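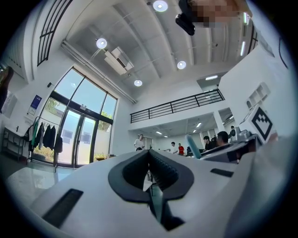 Round recessed lights and the air-conditioning unit, looking up.

Clurkura Notices: death notices of local politicians

Hi! So this is a small text dataset of death notices for people who held local office — mayors, council members, district party chairs, and the odd retired police chief who ran for a seat and lost (more of those than I expected). I started it because I wanted to know how papers decide what goes in the first sentence: the office, the party or the illness.

Version
Last big update: April 1, 2021. Small typo fixes go in whenever I find them.

What's in it
notices.csv has one row per notice, with the text, the office held, the party as printed, the age as printed and the name of the paper.
offices.csv maps all the different job titles to 10 groups. Leonie Egger did most of this, and she was much more patient with "deputy acting chair" than I was.
The text comes from two papers, Genamau and the Pernilier weekly edition.

How it was labeled
Mirjam Aigner and I each read every notice and marked the cause of death only if the paper gave one. "After a long illness" gets its own code, long_ill, so please don't merge it with unknown! We argued over seven notices and Engelbert Gasser settled them. His notes are in the disputes folder and they're fun to read if you like that kind of thing.

Known problems
Ages above 80 sometimes disagree between the two papers. I kept both and didn't pick a winner.
Party names change over the years and I left them as printed.
Pernilier stopped printing tributes from rival parties one September, so the quotes column gets pretty thin after that.
Some accents got mangled in the scans — send me fixes if you spot any.

Using it
Fine for research and teaching. These are real families, so please don't use it to look up relatives. If a family asks for a notice to come out, write to Roswitha Hollenstein and she'll remove it in the next update.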